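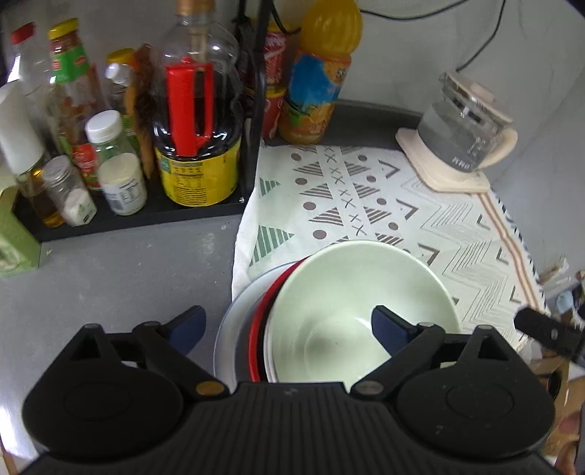
## 4. Setting Up the Rinse Cycle and Storage Rack

This section covers the Brollon countertop dishwasher, model 1072, after the water inlet and drain hose have been connected as described in Section 3. Read all of the steps before turning on the power.

**CAUTION:** Do not run the machine without the lower spray arm in place. The pump can be damaged in a single cycle.

### 4.1 Leveling

1. Place the machine on a flat surface that can carry its full weight. The filled weight is listed on the plate inside the door.
2. Open the door and set a bubble level on the inner lip.
3. Turn the front feet clockwise to raise the machine, counterclockwise to lower it. The rear feet are fixed.
4. Close the door. It must latch without being lifted.

**Note:** Leave a gap of 70 mm behind the cabinet for the hoses. A kinked drain hose gives fault code 11.

### 4.2 Water Hardness

1. Dip the supplied Tindall test strip in cold tap water for one second, then shake it once.
2. Wait one minute and compare the strip with the chart on the packet.
3. Hold **Rinse** and **Start** together until the display blinks.
4. Press **Rinse** to step through the settings, H0 to H5. Stop at the setting that matches the strip.
5. Press **Start** to save.

If the display returns to the clock before you press **Start**, the old setting is kept. Repeat from step 3.

Settings H3 and above require softener salt. Use coarse salt only. Table salt contains additives that clog the resin bed.

### 4.3 Loading Bowls and Plates

1. Scrape off food scraps. Do not pre-rinse.
2. Separate nested bowls. Water cannot reach the surfaces between them.
3. Place bowls in the lower rack, open side down and tilted toward the center.
4. Stand plates in the slots, all facing the same direction.
5. Spin the spray arm by hand. If it touches a dish, move the dish.
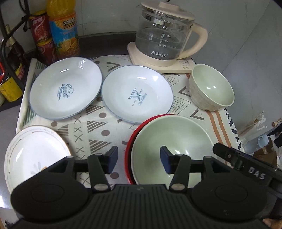

### 4.4 First Cycle

1. Leave the racks empty. Add no detergent.
2. Select **Intensive** and press **Start**.
3. Check the inlet connection for drips during the first fill.
4. When the cycle ends, wait for the door lock to click before opening.

A small amount of water in the sump is normal and keeps the seal from drying out.

**CAUTION:** Steam may escape when the door is opened. Keep your face and hands clear of the upper edge.

### 4.5 Replacement Parts

| Part | Order no. |
|---|---|
| Lower spray arm | 948-A |
| Filter cup | 948-C |
| Rear hose clip | 948-F |

Parts are supplied by Plirkonano, Irnau depot. Quote the model number and the order number together.

Section revised in May by Piroska Antal. Wiring and fault codes checked by Nuwan Sultana.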